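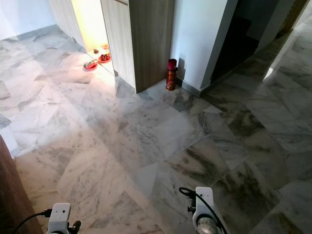

Progress report: ground floor refurbishment, Fodside
Date: 7/14/19
Prepared by: Heikki Kettunen
For: Martti Lappalainen, Tuominen

1. Floor

The tiling of the hall is complete. The tiles are large rectangular pieces in white and grey marble, laid staggered on the diagonal as agreed in March. Most are pale with grey veining. The darker pieces have been grouped towards the right of the cabinet, where the broad grey bands run across several tiles. The setting-out drawing had them spread evenly over the whole floor. The change was made on site after a dry lay and approved by email.

Total area laid is 615 square metres, including the side corridor and both store rooms. The finish is polished throughout. Reflection from the alcove light is strong on the pale tiles in front of it, and the designer has asked whether a lower output lamp could be used. Itow have been asked to price this. No change has been ordered.

The joints are slightly darker than the tile. Two joint colours were tried in the corridor and the darker one was chosen. The lighter trial strip has been raked out and redone at the contractor's cost.

2. Joinery

The tall cabinet beside the alcove is in position. It is finished in a medium brown wood veneer with the grain running vertically, and stands on a squared base directly on the marble. The narrow strip on the left front edge is lighter than the rest of the veneer. Jadeo have been asked to confirm whether this matches the approved sample. Their reply is outstanding, and the item stays on the snag list until it is received.

Internal shelves are on order. Shelf depth has been reduced to 300 mm to clear the door hinges.

3. Alcove

The recess to the left of the cabinet is finished in a pale cream to yellow and lit from above with a warm light. Light falls off towards the floor. The client's comment that the lower wall should be brighter is noted. A second fitting at low level would mean opening the wall again and is not recommended.

4. Cost

Spend on tiling is within the sum allowed. Extra cutting on the diagonal added 756 euros, taken from contingency. The lamp and any veneer correction are not yet included.

5. Next steps

Reply from Jadeo on the edge strip.
Price from Itow for the lamp.
Shelves to be delivered and fitted.
Sealing of the marble in the corridor, then the stores.
Joint inspection of the hall with Tuominen before retention is released.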